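Progress report to the Desier fund, second period
Plorkstead workshop, packing and sorting floor

Hello again! You asked us to keep these short and to say what has changed for the people on the floor, so I'll start with them and get to the money at the end.

When I last wrote, the arm had only been bolted down and most of the crew were walking the long way round it. That has eased. Everyone on the sorting side has now had a full shift with it, and over half of them have asked for another (I did not expect that in the first period, I can tell you). The job we gave it is the dullest one we have: pushing mixed colored shapes into place on the board so that the packers can pick sets by color and shape. Before, that meant two people leaning over a table for most of the morning, and sore necks all round by lunch.

We bought the pushing tool and left the fingers for later. It's a plain gray cylinder that points straight down and nudges things along, and it suits us fine for now. Blocks don't get pinched or dented, and when it gets something wrong you can simply put the piece back with your hand once the arm has stopped.

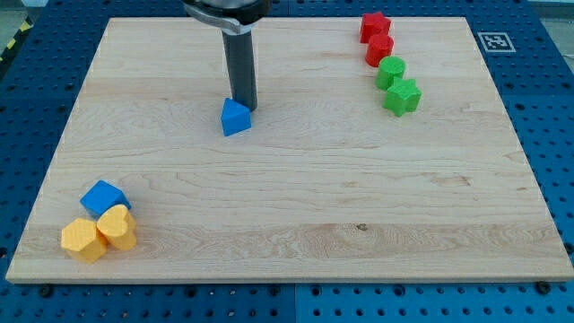 Plorkstead, March

Triangles are still our problem child. A cube goes more or less where you push it, but a triangle nudged at the corner wants to swing round, and then the arm has to go back for another try. The Flomuvwood people changed the approach angle for us and the logs look better, though I'd like another month of them before I promise you anything. Stars are fine. Hearts are fine on a good day.

Our best run so far was 384 pieces in one shift with a person stepping in 50 times. I know that second number sounds high! It was worse when we started, and most of those stops were the triangles again. The target in our plan is 3000 pieces a week, and we are not there yet.

As for jobs, no hours have been cut, and we've put that in writing for the crew. Two of the sorters have moved to checking and boxing, which they like better because they can sit down. One has taken on the morning setup – checking the marker, wiping the board, running the test pushes – and we've raised her rate to match. Another tried it and went back to packing by hand, and that was fine with us too. The grumbles I hear most are about the noise of the warning beep and about having to wait for the arm to park before you can reach in. We've turned the beep down. The waiting stays.

Money: we are inside the budget for the arm and the table, and a bit over on training, as everyone wanted more time with it than we had planned. I'd like to move 100 hours from the maintenance line to cover that, if you agree. The Gautam service contract starts next period and should take care of the maintenance side anyway.

Still to do before the next report: a second board so that one can be loaded while the other is in use, better lighting over the boxing bench, and a proper written guide for new starters. I'll send the guide along as soon as there's a draft worth reading.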